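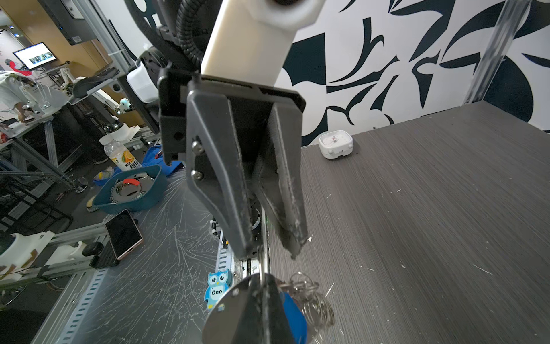
Solange Lebrun wrote in to ask how a student club keeps its bench sane when the practice objects are keys, because her group at Imwood loses half of every Friday hunting for them. Fair question! We run the key exercise at the Skuditmont club too (pick up a bunch, pass it from one arm to the other, hang it on a hook), and I've picked up a few habits that work just as well on the hall table at home.

First, put a big plastic fob on every bunch. Blue is my favorite, it shows up against a dark tabletop and the kids can yell "blue!" across the room. Bare metal keys are miserable to grab — for fingers of any kind.
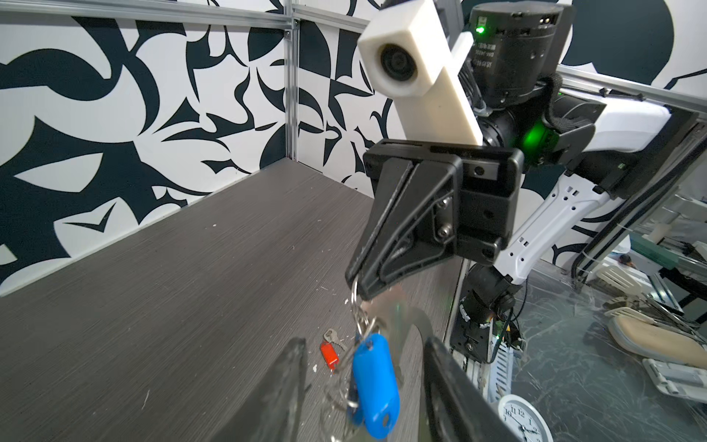
Second, keep the split rings small in number. We once had a bunch so tangled that it ate a whole evening, and I ended up working the rings apart with a butter knife. Two or three keys per fob is plenty for beginners.

Third, screw or tie a strip of hooks along one side at a height you can reach without looking. Cable ties are fine, and you can snip them when you change your mind (I have, a lot).

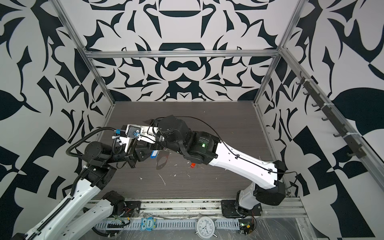
Wipe the table before each run, too. A dry paintbrush gets the crumbs out of wood grain better than a cloth does. And Solange, write the bunch numbers on the fobs in paint pen, then let them sit overnight before anyone touches them.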